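# 收桌子，收了三天还没收完

2023年4月14日。趁水还没烧开，先写一点，写到哪算哪。
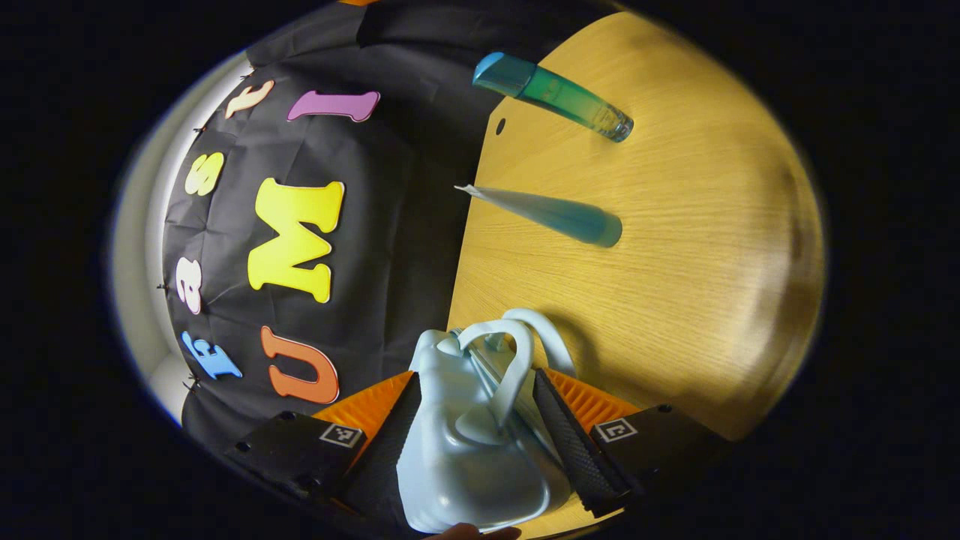

## 先说水壶

浅蓝色，塑料，哑光的。买的时候标签上写的是"雾蓝"，我叫它蓝的。39块，楼下那家Prokora，就是以前卖窗帘后来什么都卖的那家。当时是去买灯泡的，灯泡没买，拎了个水壶回来。灯泡第二天又去了一趟。

喜欢它的提手，一个高高的圈，手指一勾就起来了。另一边还有一个弯的圈，刚买回来那阵子我老拎错边，水洒一地。后来习惯了，现在闭着眼也能拎对。我妈来住的那一个礼拜又把她拎懵了，她说这壶谁设计的，两个耳朵。

问题是它没地方放。窗台放不下，窗台上是花。阳台倒是有个架子，可阳台晒，我之前那个绿壶就是晒脆的，一捏一个口子。厨房？厨房水槽底下全是清洁剂，我不想把浇花的东西跟那些搁一块儿。于是它就一直在桌上。桌上又不是它一个，一个占了地方，别的就跟着来，钥匙，快递单，半卷胶带，指甲刀，一把不知道哪来的六角扳手。

所以这次收桌子，从水壶开始。先给它找到家，别的再说。

结果第一天光给它找家就找了一下午。试过的地方：

- 鞋柜顶上。进门就看见它，像在迎宾。不行。
- 书架最下面一层。弯腰拿，拿了两次，腰说不。
- 卫生间洗衣机旁边。本来觉得完美，离水近，接水方便。但是洗衣机一甩干它就走路，走着走着掉下去了。
- 冰箱侧面挂钩。挂钩是吸的那种，空壶能挂住，装了水就不行。可我总不能每次都倒干净。

最后是挂在卫生间门后面，换了个拧螺丝的钩子。空着挂。浇完花剩的水倒进马桶后面那盆绿萝。绿萝很高兴，最近抽了两片新叶子。

钩子是Sterninard的，就很普通的金属钩，一包里面好几个，剩下的先扔抽屉了。（抽屉的事后面讲，抽屉是另一个灾难。）

## 香水

绿的那瓶。从盖子那头绿下来，越往另一头越淡，最后就是透明玻璃了。盖子是圆的，蓝绿蓝绿的浅色。我承认当初是冲瓶子买的。味道嘛，前十分钟像黄瓜，后面像别人家的洗衣房。不难闻，就是不像我。

它在桌上一直是躺着的。站着放过，被袖子扫倒过一回，滚到桌边，心跳都停了。从那以后就让它躺着，反正已经倒了就不会再倒。朋友说香水不能躺着放，会漏，会怎么怎么样。我的躺了大半年，没见漏。也可能漏了我没发现，毕竟屋里一直有股黄瓜味。

收拾的时候犹豫了很久要不要送人。发了条消息问群里谁要，没人回。过了好久有人回了个"什么味的"，我说黄瓜，又没人回了。

行吧。留着。现在放卧室床头那个小托盘里，跟手表和耳环一起。站着放的，托盘有边，扫不倒。

顺带清出来两支用完的小样，一支护手霜挤得只剩皮，一支唇膏，盖子找不到了，膏体上粘了根猫毛。我没有猫。应该是Njoroge家的猫，他上次来坐过那把椅子，外套就搭在椅背上。

都扔了。唇膏扔的时候还心疼了一下，颜色挺好的，停产了。

## 桌子本人

好，桌面露出来了一大片，终于可以说桌子了。

浅色的橡木，木纹很长很细，顺着一个方向走。下午太阳斜着进来的时候整张桌子是黄的，有点橙，像抹了层蜂蜜。我当时就是因为这个颜色买的，Raptis的二手，1046块，包含搬上楼。卖家一开始要得更高，我磨了两天，磨出个带零头的数，他大概也是烦了。

边是弯的，没有那种硬梆梆的直角。住过小房子的人都懂，半夜起来喝水，大腿撞直角桌子，第二天一块青。这张撞上去也疼，但是疼得圆一点。

靠边有个小圆洞。钻出来的，黑黑一个小眼儿，来的时候就有。我问过卖家，他说他买的时候也有。所以没人知道这个洞干嘛用。猜过：装夹灯的、穿线的、以前是张工作台的。我自己拿它插过一支铅笔，插进去拔不出来，用钳子夹出来的，笔头留了一小截在里面，后来用牙签挑了一晚上。

现在洞里干净了。别再往里面插东西，写在这里提醒自己。

这次收拾，洞边上一圈的脏是最难弄的。面包屑，灰，还有一点硬的，疑似蜡烛油。湿布擦不动。用旧牙刷，沾一点点肥皂水，转着圈刷，刷完马上用干布吸掉。木头怕泡。棉签收尾，用了好多根，每一根出来都是灰的，最后一根是白的，那一下真爽！

## 擦桌子和上油

本来只想擦一擦。擦完发现有放杯子的白印子，两个圈，一大一小，叠在一起像日食。那就得上油了。上油就得先磨。磨就得把桌子整个清空，连台灯都得搬。于是一件小事变成了三天。

砂纸80号的是家里现成的，上次磨鞋柜剩的。拿起来在角落试了一下，太粗了，一下就是几道。赶紧停。跑下去买细的，店员问我多少目，我说细的，他说多细，我说很细。他给了我两张，我也没看数字，回来摸着像绒布，就用了。

过程，写给下次的自己，因为我每次都忘：

1. 清空。真的清空，别把东西挪到桌子另一半然后骗自己。
2. 拧干的布擦一遍，晾。晾透。我晾了一晚上。
3. 顺着木纹磨，别打圈。印子那里多磨几下，手轻。
4. 吸尘器吸一遍，再拿微潮的布擦一遍，在晾。
5. 油，一点点，用旧T恤，往一个方向抹。抹完等一会儿，把多的全擦掉。全擦掉！上次我没擦干净，黏了一个礼拜，胳膊放上去撕下来有声音。
6. 擦过油的布摊开晾在外面，别团成一团扔垃圾桶，会自己发热着火的。这条请认真。
7. 等一天，再来一遍。

油是Adereo的木蜡油，小罐。味道有点像橘子皮，开窗散了一夜。罐子盖回去的时候没擦边，估计下次又打不开，又得拿螺丝刀撬。每次都这样。

白印子大的那个没了。小的那个还在，淡了很多，要蹲下来侧着看才看得见。那就不蹲下来。

第二遍油是昨天晚上抹的，写这段的时候我刚刚摸了一下，干的，滑滑的。书还没敢往上放，手肘敢了。

## 抽屉（灾难）

桌上的东西都去哪了呢。去抽屉了。抽屉满了以后我又去收抽屉。

五斗柜最上面那层，打开先是一声"哗"。电池，不知道有没有电。说明书，电饭煲的，那个电饭煲已经不在了。一沓外卖送的筷子。三根一模一样的数据线和一根谁都不认识的。生日蜡烛，数字3，烧了一半。谁三岁？想了半天，应该是给阳台那棵柠檬树过的生日，我跟Njoroge喝多了那次。柠檬树现在四岁了，一个柠檬没结过。

办法很笨。全倒在床单上，坐在地上一样一样拿。拿起来问自己上次用是什么时候。答不上来的扔一堆。扔那堆越来越大，就开始舍不得，又往回捡。捡回来一把小剪刀、一盒图钉、一卷红绳。红绳完全没用，就是好看。

电池我用那个土办法，从不高的地方竖着往桌上掉，弹得厉害的多半没电了。听说不太准。反正弹得高的先放一边，挨个塞遥控器里试，试完没电的装袋子，楼下有回收箱。（桌子刚上了油，我是在地板上掉的，楼下邻居对不住。）

抽屉里面放了几个小盒子隔一隔，茶叶盒、月饼盒，还有一个装过眼镜的。不好看，但是关上就看不见了。盒子我没贴标签。以前贴过，贴了以后东西照样乱放，标签写着"文具"里面是创可贴，更气人。

剩下的Sterninard钩子也在里面，月饼盒那格。写下来，不然下次又去买一包。

## 花也顺便弄了

水壶都拿下来了，总得浇吧。

窗台那几盆，春天了，长得乱七八糟。薄荷又占了别人的地盘，根从盆底下伸出来，伸到隔壁盆里去喝水，强盗一样。剪了一大把，泡了水，剩下的插杯子里，放厨房。迷迭香还是半死不活，一边绿一边秃。转了个方向，让秃的那边晒晒。

浇水我以前是想起来就浇，现在改成手指头插土里，干到第二个指节再浇。死亡率明显下降。之前那棵栀子就是被我浇死的，花店老板看了一眼照片，说你这是在养鱼。

这壶出水还行，别倾太猛就好。太猛了土会被冲个坑，冲得根都露出来。我现在是贴着盆边慢慢绕一圈，再绕一圈，看盆底托盘有一点水就停。托盘里的水过会儿要倒掉。我老忘。

对了，自来水接了放一晚上再浇，我妈说的。我不知道有没有道理，照做了。但是壶现在空着挂门后，所以放水改用汤锅，汤锅在阳台上晾着，今天想煮面没锅，又把水倒盆里……绕了一大圈。这个流程得再想想。

## 桌上现在能放什么

给自己立个规矩，立在这里大家监督。

台灯可以。杯垫可以，杯子必须在杯垫上，再留一个圈我就把杯子没收。正在看的那本书，一本，别摞。本子和笔。没了。

钥匙去门口的碗里。快递单拆完立刻撕。胶带回抽屉。香水不许回来，水壶不许回来，浇完挂回去，走那几步路又不会死。

Njoroge Shirima同学昨晚视频里看见桌子，第一句话是你搬家了？我说没有，收了一下。他说那你的东西呢，我把手机转过去给他看沙发。

嗯，沙发。

沙发上现在是：两堆书，一个打印机，台灯的盒子（为什么要留盒子），一袋要捐的衣服，还有从桌子底下翻出来的延长线，缠得像一窝面条。今晚本来想坐沙发上看个片子，结果坐的地板。地板倒是很干净，磨桌子掉的木粉全吸过了。

书好办，明天上架。打印机不好办，它以前就在桌上，占了整整一个角，一年打不了几次。上次打的是个退货标签。想卖掉，又怕卖掉第二天就要打东西，这种事发生过，扫描仪就是。楼下打印店一块钱一张，算下来打到我退休也没有墨盒贵……那还是卖吧。有人要的话留言，自提，墨盒里还剩多少我真不知道。

## 杂的几条，想到就写

有人在上一篇底下问书架是怎么固定的。膨胀螺丝，不是胶。胶那个掉过，半夜，吓死。

细砂纸用完别扔，裁成小块，可以磨木勺子，厨房那几把毛毛的都磨了一遍，擦了点核桃油，嘴碰上去舒服多了。

桌腿底下那几片毛毡也该换了，有一片已经磨没了，拖桌子的时候嘎一声，牙都酸。去Prokora看了，圆的卖完了，只有方的。方的也行，回来比了比，刚好比桌腿大一圈，得剪。今天没剪，剪刀又不见了，就是从抽屉里救回来的那把。刚救回来就丢，服了。

窗帘要洗，看见了，当没看见。

台灯换了个位置，从左边挪到右边。我是右手写字，影子正好压在字上，写了两行又挪回左边了。白搬。

水开了，开了好一会儿了，壶都快烧干了。我去泡茶。杯垫拿上。

沙发下一篇再写。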